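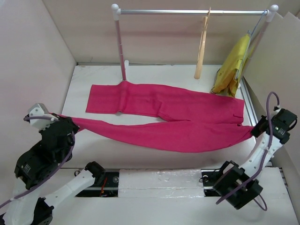
Fig. 1. Magenta-pink trousers laid out, with a yellow garment on the rack behind.

Week 12: How long do clothes last?

Retailers like to quote a "number of wears". Treat it with suspicion. The Gallberg survey asked 502 households to remember how often they had worn a pair of trousers before getting rid of them. Can you remember? I can't.

Koster used diaries instead and got much lower figures, but only 13 people kept theirs up past June. Small sample, keen diarists.

Note also that "worn out" and "unwanted" are lumped together in both.

For the seminar: read the Lekeo extract, methods section first. Who paid for it, and what was left out?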